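Notes for the February talk - the nail polish one
(slides are mostly pictures, so don't read off the screen, just talk)

**Start**

Hi everybody, thanks for coming back after the break. Ask who has polish at home. Then ask who has polish at home that's more than two years old and still gets shaken up once in a while and put back. Wait for the laugh, because my hand is up too.

Say how I got into this: I took over the shared polish drawer at Kivitz from Vandana Awasthi when she moved upstairs, and it was a mess. Old bottles on their sides, caps glued on, four versions of the same red. I spent 1,240 on replacements the first year - don't say this part if Vandana's in the room!

**Reading a bottle**
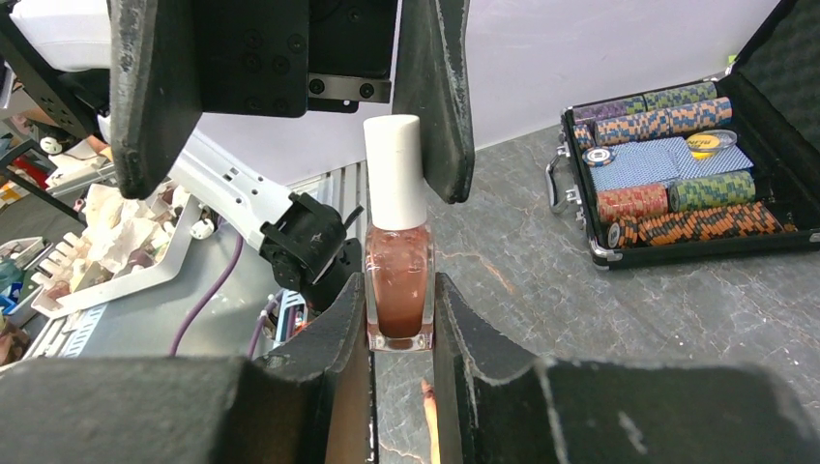
Color is the first thing people sort by, and I think it's the wrong thing. I sort by finish: creams together, shimmers together, glitters off in their own box where they can't hurt anybody. A coppery brown shimmer like this one goes in with the other shimmers even if your heart says it belongs with the browns. Shimmers settle differently, and if they all live together you remember to roll them all. ROLL, don't shake. Do the rolling motion with my hands here, slowly, so the back row can see.

Then the neck of the bottle. Wipe it every single time before the cap goes back on. A cotton pad and a drop of remover, and you do the threads too. Aslı Demirtaş taught me to do this when we shared a table at Bredivgate and I ignored her for months (tell the pliers story if there's time, skip it if we started late).

Thick polish: two or three drops of thinner, roll, wait, look again. Thinner, please, and never remover. Somebody always asks about remover. Remover breaks it down and you get a sad streaky coat.

**Where you set things down**

Cloth under everything. I've ruined one dining table and I'm not doing it twice. Any old kitchen cloth is fine, checks are great for hiding stains, but smooth it out before you open anything. A tall cap on a little square bottle gets tippy on a fold.
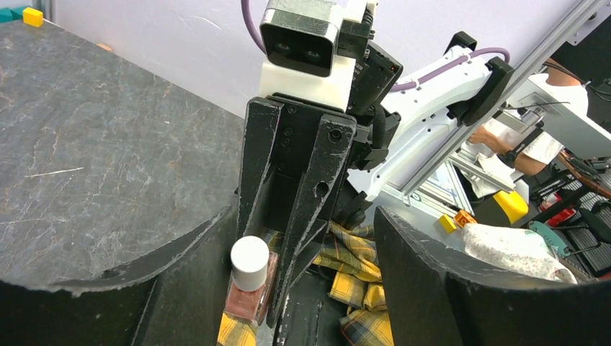
And keep the open bottle on the side of your painting hand, so you're not reaching across wet nails to get to it. Lefties, flip everything I say tonight.

Storage, quick: upright, out of the window, out of the bathroom. A drawer is perfect. Put a dot of the color on a sticker on top of the cap and you'll never dig again.

**Wrap up**

- 10 minutes for questions
- swap table is open till they kick us out
- pass around the sign-up sheet for the next one at Ait Ali
- bring home my own thinner this time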